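# Ikska T2 Transdermal Patch Disposal Unit

The Ikska T2 is a wall-mounted or countertop receptacle for used and unused transdermal patches, including opioid, hormone, and nicotine patches. It is made by Illport for clinics, long-term care homes, and outpatient surgery centers. A home version with a smaller cartridge is sold separately as the Ikska H.

A worn patch can still hold a large share of its original drug load. Folding it and dropping it in a trash can leaves that drug within reach of children, pets, and anyone searching the bin. The T2 accepts the patch through a one-way slot and holds it against a carbon-based binding medium inside a sealed cartridge.

## Construction

The housing is molded polypropylene with a steel backplate. The slot has 2 offset baffles, which prevent a hand or tool from reaching the cartridge. The lid locks with a keyed cam. Two keys are supplied with each unit, and replacement keys are ordered by the serial number on the backplate.

The cartridge is a single-use part. Once seated, it cannot be opened without breaking the seal ring. A window on the left side of the housing shows the fill level.

| Item | Value |
|---|---|
| Housing height | 228 mm |
| Housing width | 207 mm |
| Slot baffles | 2 |
| Cartridges per case | 6 |
| Mounting | Wall bracket or non-slip base |
| Finish | White or gray |

## Placement

Mount the unit where staff remove patches or where they record the removal. Keep it out of patient bathrooms and unsupervised hallways. The wall bracket takes four screws and should be fixed to a stud or to solid masonry. Hollow-wall anchors are not approved.

In residential care, the countertop base is the usual choice for a locked medication room. Do not stand the unit next to a sink or on any surface where food is prepared or served. Patch residue transfers easily from gloves to nearby surfaces, and dishes are often handled without gloves.
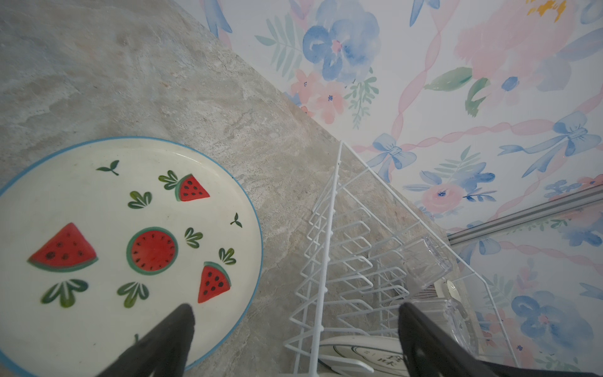
*Plate with watermelon design on a marble countertop.*

Wipe the outer housing with a neutral detergent once per shift. Alcohol wipes are acceptable on the housing but will cloud the fill window over time. Never spray liquid into the slot.

## Use

1. Put on gloves and peel the patch from the skin.
2. Fold the patch in half, adhesive side in, and press the edges together.
3. Push the folded patch through the slot until it drops.
4. Remove gloves, wash hands with water, and record the disposal.

Unused patches should be taken out of the pouch before disposal. Pouches take up cartridge space and slow contact with the binding medium. Needles, tablets, and liquids must not be placed in the T2 – use the Cotel series for tablets and liquids, and an approved sharps container for needles.

Disposal of controlled drugs may require a witness and a written record. The T2 does not replace either one. Check state and facility rules before putting the unit into service.

## Cartridge replacement

Replace the cartridge when the fill level reaches the upper mark, or six months after it is seated, whichever comes first. Write the seating date on the label. A full cartridge is closed with the attached cap, which locks on the first press and cannot be removed. Store closed cartridges in a locked area until pickup.

Cartridges made before February use the older gray cap. They fit the current housing and are handled the same way.

## Ordering

- T2 unit with wall bracket, two keys, and one cartridge
- T2 unit with non-slip base, two keys, and one cartridge
- T2 cartridges, case of 6
- Yokoyama bracket adapter, for rails already fitted with Yokoyama glove dispensers

Units ship assembled. Cartridges have a shelf life of two years in the unopened case, stored dry and out of direct sunlight. Opened cases may be kept until the printed date if the inner bags are intact.

Page revised August 2022.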